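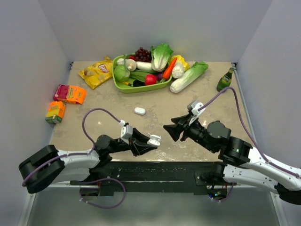 Green basket with grapes, napa cabbage and white radish, between two robot arms.

Ferka: guidance statements from quarterly earnings calls

Version 2

Ferka is a text dataset of forward-looking statements made by company management on quarterly earnings calls, each one linked to the figure the company later reported for the same item and period. Items covered are revenue, gross margin, operating margin, capital spending, tax rate and unit volume. It was built to test systems that pull guidance out of spoken text and convert it to a numeric range.

The dataset covers 271 companies. Each company contributes 4 consecutive quarters. All calls were held in English, although a number of the companies report in other languages and publish an English call only for foreign holders.

Contents

calls.csv: one row per call
statements.csv: one row per guidance statement
outcomes.csv: one row per reported figure
turns/: plain text of the call, one file per call, one speaker turn per line
codes.txt: item codes, unit codes and status codes
changes.txt: list of corrections by version

All files are UTF-8 with Unix line endings. Fields in the CSV files are separated by commas and quoted only where needed. Empty means unknown. Zero means zero. Please check that your reader keeps the two apart, especially in the low and high columns.

Fields in statements.csv

statement_id: stable across versions
call_id: key into calls.csv
turn: line number in the turns file, counted from zero
start, end: character offsets within the turn, end not included
item: item code
period: fiscal period the statement refers to, in the company's own calendar
low, high: the stated range after conversion
unit: unit code
basis: reported, adjusted or unclear
form: point, range, floor, ceiling or direction
status: new, raised, lowered, repeated or withdrawn

A point statement has the same value in low and high. A floor ("at least") has an empty high, and a ceiling has an empty low. A direction statement ("we expect margins to improve in the back half") has both empty, with up, down or flat in the unit column. That last choice was made early and is awkward, but changing it would break existing loaders.

Fields in outcomes.csv

outcome_id
company_id
item
period
value
unit
basis
restated: yes or no

Where a company restated a figure, the row holds the value as first reported and restated is set to yes. The restated value is not included. A statement joins to an outcome on company, item, period and basis. Do not join without basis. Adjusted and reported margins can differ by more than the width of the guidance range, and a join on item and period alone will return duplicate rows for many companies.

How the text was made

Audio was transcribed by Ruppert under contract. The transcripts are verbatim apart from filler words, which were removed. Speaker names were replaced with role tags (CEO, CFO, IR, OPERATOR, ANALYST). Where a company had two people in the same role, the tags are numbered in order of first appearance on that call, so CFO_2 on one call may not be the same person as CFO_2 on the next.

The transcripts were then split into turns with Tera, our segmenter. Tera starts a new turn at every change of speaker and at no other point. Prepared remarks can therefore be very long lines. If your model has a short input limit, split at sentence boundaries yourself and carry the offsets along.

Safe-harbor passages read by the IR speaker were kept in the turns files but never annotated.

Annotation

Annotators worked in Drostix with the full call visible. They marked the shortest span that contained the value, the item and any wording that limits the value. "Excluding currency" is inside the span. "As I said earlier" is outside it. If the item is named only in the analyst's question and the manager answers with a bare number, the span covers the answer and the item code is taken from the question.

Every call was annotated twice, by different people. Disagreements on span were settled by taking the longer one. Disagreements on item, period or basis went to Kerstin Hollmann, who decided them from the company's filing for the quarter. The separate passes are not part of the release.

Period was the hardest field. Managers say "next year" in a fourth-quarter call to mean the fiscal year that has already begun, and some say "this year" for the same thing. The rule is to read the period from the filing whenever the filing names one, and otherwise from the latest period mentioned in the same turn. Cases settled by the second rule are listed in changes.txt under period_inferred.

Number conversion

Spoken ranges were converted by a fixed table given in codes.txt. "Low single digits", "mid-teens" and similar phrases have a defined low and high. The table reflects common analyst usage, and you may disagree with it. To apply your own, select the rows where the span contains no digit and convert again.

Currency amounts are left in the currency spoken, in millions. No exchange rates are applied anywhere.

Basis points are converted to percentage points. A change stated against the prior year ("up 70 basis points") is stored as a change, with unit code PPCH, and must be added to the prior-year value before it is compared with an outcome. The script compare.py does this if the prior-year value is present and skips the row if it is missing. It prints the skipped IDs to standard error.

Splits

The split is by company. No company appears in more than one of train, dev and test. The split column is in calls.csv. Please do not split by call: managers reuse whole paragraphs from one quarter to the next, and a split by call puts near copies of test text in the training set.

Known problems

Some calls have no Q&A section in the audio. These have qa set to no in calls.csv.

Mining and energy companies give volume guidance in units that do not convert cleanly, such as contained metal against payable metal. The unit code records what was said. Outcomes follow the filing, and where the two differ there is no join.

Withdrawn statements are under-marked in version 1. They were checked again for this version, and most of the corrections in changes.txt come from that check.

Companies with a fiscal year of 52 or 53 weeks have no adjustment for the extra week.

Offsets count Unicode code points. Tools that count bytes will be off after the first currency sign.

The sample leans toward manufacturers, auto suppliers and raw materials. Banks and insurers are left out entirely, as their guidance uses items outside the code list.

Uses we do not support

Ferka is too short in time to say whether a given management team guides high or low. Four quarters per company will not carry that kind of claim, and company-level scores should not be published from it. It is also unsuitable as a source of financial figures for trading or valuation. Use the filings.

Updates

Corrections are collected through the year and released together in November. Statement IDs are never reused. A deleted statement stays listed in changes.txt with the reason.

To report an error, open an issue with the statement_id, the field and the value you think is right. A page reference to the filing helps a great deal when the field is period or basis. Reports on the turns text should quote the line as it stands now.

Maintainer

Kerstin Hollmann

License terms are in LICENSE.txt. The turns files carry a separate notice from Ruppert, which must be kept with any copy.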